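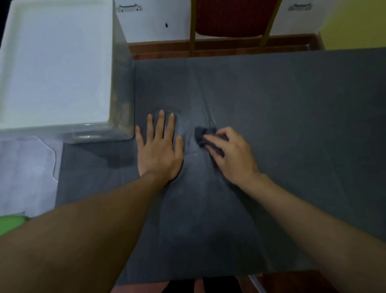

COMMUNITY NEWS

Brirkby Opens Linen Sorting Room in Jatville

JATVILLE, October 2022 - Brirkby, the household goods reuse service, has opened a sorting room for donated table linens and fabric at the Woldemariam banquet hall. The room takes in cloths from restaurants and event halls, and each one is smoothed out by hand on a tabletop, checked for wear and folded.

In September, a trial month, the service handled 237 pieces. Of those, 59 were too worn to pass on and were set aside for cutting into cleaning cloths. The rest went to five dining programs in the area.

Dark fabrics are sorted apart from light ones. Small pieces such as napkins are kept with the larger cloth they arrived with - sets are easier to place than single items. 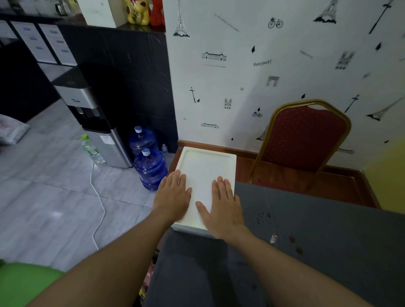 STORAGE AND DROP-OFF

Sorted items are kept in white boxes supplied by Virkesari. The room still has its white wallpaper with Paris drawings and "Bonjour!" in script, and the hall's red and gold banquet chairs remain in use.

Donations are accepted on weekdays from 9 a.m. at the side entrance. Linens should be clean and dry. Brirkby can't take curtains, rugs or bedding at this location. Businesses with over 59 pieces to donate should call ahead to arrange a pickup.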